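Flerkthorpe gets a robot

3 July 2023

I went because my sister-in-law had a spare ticket and because the car park was free. I want that understood before anyone writes in to tell me I was dazzled.

Warik, if you have missed the leaflets, is the company that moved into the old seed merchant's on the Shiferaw road last November. They make handling equipment, or they write the software for handling equipment, or they advise people who do. I asked three members of staff and got all three answers. The open day was meant to clear this up. It was held out of the unit, in a big smart hall with shiny floors, which tells me somebody thought the unit itself wouldn't impress.

The talk came first. Cristian Usuga, who runs the place, spoke for 60 minutes when the programme said half that. He is good at it, I'll give him that. He had slides. One of them said that a worker in a packing shed makes a huge number of small decisions every hour without noticing, and that these are what Warik want to "capture". I wrote the word down. I have packed carrots for a living and I noticed plenty of those decisions, mostly to do with my back.

Then we were let loose on the demonstration tables, and this was the part I had come for. The one with the longest queue was the bottle. The system is called Proser and what you get to hold is a gripper with two black fingers and a camera looking down over them. No arm, no motors whirring about. You are the arm. You pick things up with it, the camera films it, and the recordings are used to teach a proper robot to do the same thing on its own. That last part was not on show. I asked where the proper robot was and was told it was at the unit.

So the robot demonstration was, strictly speaking, a lot of people from Flerkthorpe moving drinks.
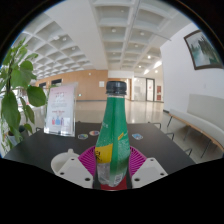
What the camera sees while you hold the thing. The pink fan between the fingers is part of the picture you get; so, sadly, is the pot plant.

I had my go. It is harder than it looks for the first minute and then it is as easy as using kitchen tongs. The bottle wants to tip if you take it too high, so you learn to go low, near the base, and come up slowly. A boy of 8 in front of me had worked this out before I did, and told me so.

Nayeli Huanca was looking after the table and she was the best thing about the afternoon. She answered what she was asked. I wanted to know how many times somebody has to pick up a bottle before a machine can copy it. She said they had 178 recordings for that task and that it still wasn't enough if you changed the lighting. And if you changed the bottle? She pulled a face. "Depends on the bottle."

I liked that a great deal more than the slides. On the slides, a robot learns "the way we do". At the table, a robot learns one bottle under one set of lights and then has to be shown the next. Those are two different products and I would like to know which one they are selling to the growers round here, some of whom were in the room and nodding.

I put this to Mr Usuga over the sandwiches. He said the recordings add up, and that general skill comes with scale. Fine – maybe it does. He said he had 74 tasks planned. I asked how many were done and he said that was the wrong way to look at it. I have been buying second-hand tractors for long enough to know what that answer means.

I also asked who gets paid for the recordings, since a good few of us had just spent the afternoon making them. Nayeli said ours weren't being kept. I believe her. I would still have liked to see it on a sign.

To be fair to them, nobody pushed anything on me and nobody laughed when I dropped it. My sister-in-law enjoyed herself and wants one for getting jars down. The tea was poor.

They are doing another one at the unit, with the actual robot, date to be announced. I have put my name down. If it picks up a bottle I will report back, and I intend to bring the bottle.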